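Filed under: Robot learning, How-to

I've had the same question three times since September, so I'm writing the answer up properly. How do you get two hand-held grippers and a head camera to agree on what time it is? It sounds like a tiny job. It ate most of a fortnight for me and Celeste Paredes, and we'd both done it before!

First, why bother. When you train a policy on demonstrations from hand-held grippers, it learns from pairs: what the camera saw, and what the hand did. If the two are out of step by even a few pictures, the policy learns to close its fingers a bit late, or a bit early, and you'll blame everything else first. We blamed the learning rate. We blamed the cups.

Our first try was to trust the clocks. Each camera stamps its own video, so you line up the stamps and off you go, right? No. The clocks drift apart over a session, and ours drifted by different amounts depending on how long they'd been switched on. Don't do this.

What works for us is a shared movement at the start and another at the end. You need a printed square marker fixed to one device so the other cameras can find it, and you need a person willing to wave.

Start everything recording and leave it alone for a bit. Then hold the marker where the other cameras can see it, keep it still, and give it a good brisk shake from side to side. Still again. Do that 11 times if you're as cautious as I am (Celeste does far fewer and gets away with it).

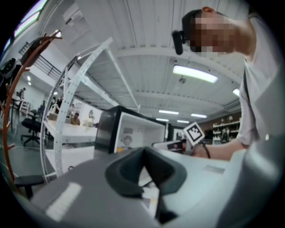
Keep the pauses uneven. If you shake to a steady beat, the matching step can slide along by one whole shake and be perfectly happy with the wrong answer. I lost 61 recordings that way — every one lined up beautifully, one shake out.

Now the computer part. Run your marker detector over each video and save the marker's position for every picture. Work out its speed from that, and smooth it a little. For the device carrying the marker, use the motion sensor if it has one. Then slide one curve over the other and keep the shift where they match best. Do it again with the shaking at the end of the session. If the two shifts differ, you've got drift, and a straight line between them takes out nearly all of it.

Look at the curves yourself before you trust the number. I know, I know, but a blurred marker drops out of detection just when it's moving fastest, and then your peaks have holes in them. Shake a little slower, or put more light on it.

We ran this over 584 demonstrations and threw away 20 where the marker went missing at one end. Khang Diệp retrained our cup-stacking policy on the rest, same settings as before, and the late grasps mostly went away. Mostly. It still fumbles the last cup, and I think that's a different problem — probably the wide lens, which I haven't calibrated as well as I should.

If you get stuck on the smoothing, start with none at all and add it slowly. Too much and the peaks all melt into one lump.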